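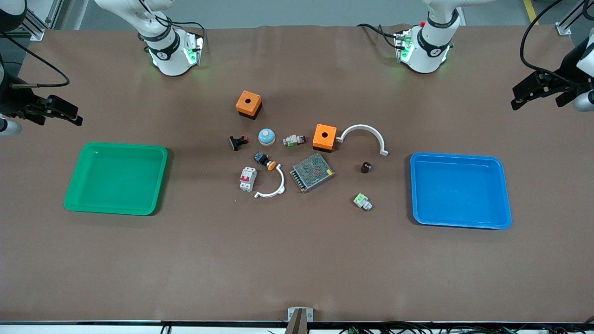

The Erkholm Laboratory required that every result be repeated by a person who had no part in producing it. The rule was older than the building. Halvard Ekström had helped to write it, and on the morning the Drendo study came up for repetition he found that he was the author of record and could not enter the hall until the work was done.

The study concerned sorting. Two arms faced a table on which electrical parts had been set down in a heap, with a green tray on one side and a blue tray on the other. Each arm was to clear what it could into its own tray. The older method gave each part to the nearer arm. The Drendo method let both arms put a value on every part before either one moved, and gave the part to the arm that valued it more highly. Ekström had reported 749 trials. In those trials the Drendo method cleared the table with fewer dropped parts, and the gain was greatest for the awkward pieces: the curved white brackets, the mushroom-style button, the orange boxes with the single hole in the top.

The repetition was assigned to Fahad Abbasi. He had been at the laboratory since October and had read the report twice. He was given the key to the hall, a printed copy of the procedure and a sealed envelope containing the random numbers from which the starting layouts were to be made.

The procedure ran to 12 pages. It stated the height at which the grippers should wait, the order in which the two programs should be started and the length of the pause between trials. On the matter of the heap it said only that the parts should be placed in the middle of the table in accordance with the numbers supplied. Abbasi followed it. He placed the parts, stepped behind the yellow line, started the trial and wrote down the outcome. He did this 100 times with the older method and 100 times with the new one, over several days, and then he sat in the corridor with the totals on his knee.

There was no difference between the two methods.

He did not go to Ekström, as the rule did not allow it. He wrote to the head of the section, who was known to everyone by the surname Naqvi alone, and asked for leave to see the video record of the first study. Leave was granted in writing. The copy of the letter kept on file is dated Jun 20, 2022, and carries a note in Naqvi's hand asking that the record be returned in the same order.

Abbasi watched it from the beginning. The arms behaved as his had behaved. They lifted, turned, waited for one another and let go. He had reached the fourth tape before he stopped watching the arms and began to watch the short stretch before each trial, in which a pair of hands came in and set out the parts.

The hands were Ekström's. They were quick and very tidy. They put down the power supply, then the small knob, then the breaker, each at the place the numbers had given. When they came to one of the curved brackets they put it down as well, and then, before leaving, they turned it slightly so that it could be taken hold of from the side. They did the same with the black switch that had the orange cap. It was a small movement, of the kind a person makes in straightening a fork on a table laid for guests.

Abbasi went back and marked every trial in which he saw it. Within the first 24 trials of the Drendo method he had marked most of them. In the trials of the older method the hands placed the parts and withdrew.

He considered this for the whole of an evening. The report had been accepted. Bravum, the company that paid for the hall, had already asked for the method to be fitted to its own line. He had shared a bench with Ekström all winter and had been lent a coat by him. None of these facts had a place on the form, which provided one box for agreement, one for disagreement and a space of six lines for remarks.

He filled in the second box. In the space for remarks he wrote that the starting layouts in the two parts of the first study had not been prepared in the same manner, that the difference appeared in the video record before the start of each trial, and that he could not say whether the author had been aware of it. He read the last clause over and let it stand.

Naqvi called both men to the small office at the end of the corridor. The record was played once, without sound. Ekström watched with his hands folded. At the ninth trial he leaned forward, and at the tenth he asked for it to be stopped.

"I would have sworn to you that I did not touch them," he said.

"The form does not ask for that," said Naqvi.

"No." He looked at the screen, where the hands had halted above a white bracket. "I wrote the form."

It was decided that the report should be withdrawn and the study carried out again, with the parts set out by a person who had not been told which method was to follow. Bravum was to be informed by letter. Ekström asked that the letter go out over his name. He asked also that a line be added to the procedure, and he drafted it there at the corner of Naqvi's desk, crossing out two versions before he had one he could accept. It read: *Once a part has been set down it shall not be touched again until the trial has ended.*

Naqvi asked Abbasi whether the wording was clear to him. Abbasi said that it was, but that it did not say what should be done if a part rolled.

Ekström took the page back and looked at it for some time.

"It should be left where it stops," he said, and wrote that in as well.

The new trials began the following week. A clerk from the records room, who had no interest in either method, set out the parts from a fresh sheet of numbers. Abbasi kept the log. Ekström was permitted to sit behind the glass at the far end of the hall – the rule was silent on that point – and from there he could see the arms come down over the table, though he could not see which way any of the brackets lay. On the first trial the left arm took one of the brackets by its foot, lost it, and went back for it. Abbasi wrote down a drop and the time. Behind the glass, Ekström wrote down the same.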